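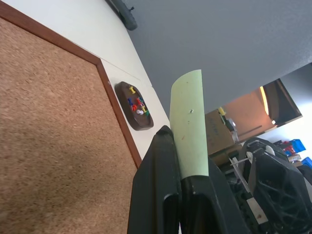
Gudrun says a corkboard is where paper goes to be forgotten at eye level. She said it on the phone, while I was telling her about mine, and then she asked what I had pinned to it, and I had to admit there was nothing on it yet. She made the small noise she makes.

I should back up. For most of my adult life my filing system has been the side of the refrigerator. It worked on a principle of layers. Takeout menus went on first, then the dentist, then a map of a trail I walked once in June, and by the time the magnets gave out you could have taken a core sample and dated my whole time in this apartment. When the fridge died and the new one arrived, it had one of those finishes that magnets slide right off. I kept the pile in a salad bowl for a while. Then I needed the bowl.

So, a corkboard. I wanted one with a real frame, because the frameless kind looks like a coaster that got ambitious. Mine has a dark reddish-brown wooden one with mitered corners, and I have spent more time admiring the corners than I would like to say. The cork is plain speckled tan. It sheds a little when you breathe on it.

The pins live in a dark brown oval tray with a raised rim. I had planned to buy the pins all in one color, like people in magazines, but the store had the mixed kind and it was raining, so I own red, yellow, blue, green and white. Joar Halvorsen told me I should assign meanings. Red for bills, green for things that are already handled, and so on. Joar has a color for everything and also once missed his own cousin's wedding, so I thanked him and moved on. The one rule I've adopted is that white is for paper I'm fond of. It may not last.

What goes up is the hard part. I sat on the floor with the pile and made a first cut, then a second cut, and both times I ended up with more or less the pile. There was a coupon from Fikau for 15 percent off a coffee grinder I already own. There was a warranty card. There was a phone number with no name, in my handwriting, underlined – clearly urgent at one time. I called it. It was a tire place.

In the end I set a limit of 20 pieces of paper, which felt strict until I tried to name 20 pieces of paper that deserved it. The library hours made it onto the list. So did the recipe for the cardamom thing, although I can make it in my sleep and have probably done so. The pale green slips I write my lists on are allowed up one at a time, and the old one has to come down before the new one goes on. That was how the fridge got out of hand.

Gudrun called back the next evening to ask how the board was going. I told her I had it down to 20. She asked whether the gas bill was one of them. I said I'd have to look, and she stayed on the line while I did.

It was in the recycling. I've paid it now, and it gets a red pin, so Joar can have that one.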